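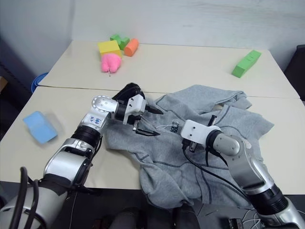 Both arms on the gray hoodie, left gripper holding a fold. Foam blocks still on the far table section.

Bench log, October, started 7:30 pm

Picked up where we left off with the folding setup. Josué had already re-routed the right arm's power through the Drelley supply, so I went straight to the wrist offsets. The left one was out by 5 mm at full reach. Corrected it in the config and saved the old values in the same folder under "before".

Ran the hoodie next. Towels were fine last week, but the hoodie is a lot heavier and the hood catches on everything. Grip force at 30 percent lets the fabric slide out once the sleeve weight comes on. Went up in small steps and stopped at 45, where it holds a double layer without stalling the motor. Thick seams are still a problem if the fingers land right on one.

The two tables drift apart when the arms pull toward the front. Pushed them back together twice. They need a clamp underneath -- Josué thinks there is one in the Tramer crate. If not I'll bolt a strip across.

Cable on the left arm loops too far out near the base. It hasn't snagged yet but the slack should come down. Two zip ties, leave enough for the shoulder to turn all the way.

Total grasps logged so far on cloth: 177. File is on the shared drive under Forkunow, same column order as before. I added one for garment type, so the plotting script will complain until somebody fixes the header line.

Left to do:
Clamp or strip for the tables
Tie down left cable
Strain relief for the thin wires at the right gripper board
Try the hoodie with the zipped jacket settings
Ask Josué if the Bananas-size bin from the Bragança order can hold all the foam blocks

Arms parked and power off at 10:15. Right gripper is zeroed, left one needs it again before the next run.

-- Declan Treloar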